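Leave the Timber Alone

May 11, 2026

Every second renovation I visit in Elier has a sander going in it. People buy a house, find some old timber, and take it back to bare wood before they have lived with it for a month. I think most of them should put the sander down.

Worn timber has a colour you can't buy. New boards start out pale or they come stained, and the stain is the same from one end to the other. Old wood has had sun and spilled tea on it and it varies. Put it in a room with plain cream walls and a white panelled ceiling and it doesn't need much else done.

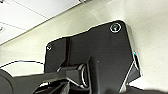
Cream is the colour of a rental, one reader wrote after I last raised this, and anyone who praises it has never had to scrub it. Fair enough on the scrubbing. I have washed cream walls and the marks above the light switch never quite come off. I would still choose it over bright white, which makes brown timber look dirty when it's only old.

The cost matters too. Lernden quoted a neighbour of mine 70 dollars an hour to strip and reseal a kitchen bench, two days' work, and that was before materials. A tin of Lanz oil and a rag would have done the job for years.
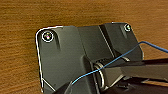
Weathered wood, orange-brown, with a fine grain.

I don't mean that nothing should ever be sanded. Splinters have to go, and so does flaking varnish anywhere food is prepared. A loose board wants fixing. My complaint is with sanding for looks, where the aim is to make an old surface pass for something out of the Lendora showroom. You lose a bit of thickness each time as well, and a thin top can only take it so often. 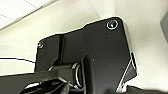
What if the surface is stained right through?
Oil it, live with it until the end of June, and decide then.

By that stage most people have put a fruit bowl on the worst of it. If the stain still bothers you, sand that board and match the oil as well as you can. It will look patchy for the first winter.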